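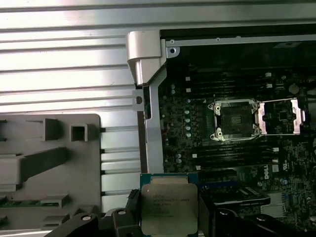

Salamatu Darko wrote in to say that strength labels on nicotine gum are fine as they are, and that anyone who can read a number on a box can pick the right one. I disagree, and the problem is the number itself.

A piece of Lusard gum marked 2 mg contains 2 mg of nicotine. How much of that reaches the user depends on how the gum is chewed. Steady chewing releases the nicotine quickly, and a good part of it is swallowed with saliva, where it does little except upset the stomach. Slow chewing with pauses lets more of it pass through the lining of the cheek. The label gives content. Most buyers read it as dose.
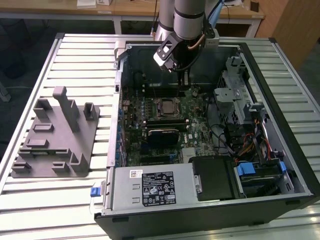 The same confusion carries over to lozenges. Hiton and Agyeman both sell a mint lozenge at the same stated strength. The Hiton is a hard, pressed tablet that lasts well past the end of a coffee break. The Agyeman is softer and is gone much sooner. Two products with one number on the front behave differently in the mouth, and a customer who switches brands on price will notice it without knowing why. 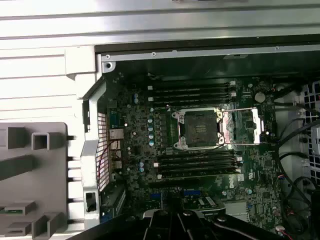 Flavor makes it harder still. Strong menthol covers the peppery feel that many users take as a sign of strength, so a heavily flavored lozenge is judged weak and a second one follows too soon. I have done this myself with the Dodine cool mint, and had hiccups until lunch.

My proposal is modest. Keep the content figure, and print next to it the time the product takes to dissolve or be used up, measured by one shared method. Darko objects that mouths differ. They do, and so do driving habits, yet we still print fuel economy on cars. A test figure needs to allow comparison between products. It does not need to predict what happens to one person. 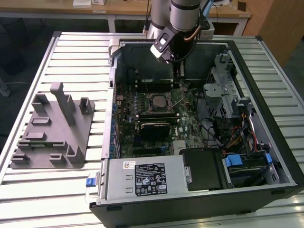 What it would cost

Very little. The box of Dodine on my desk holds 60 lozenges and carries 169 words of small print on the back panel, much of it repeated on the leaflet inside. One line could be cut to make room. Makers already run dissolving tests on each batch, so the extra work lies mainly in agreeing on the method, and I would start with lozenges and leave gum for later.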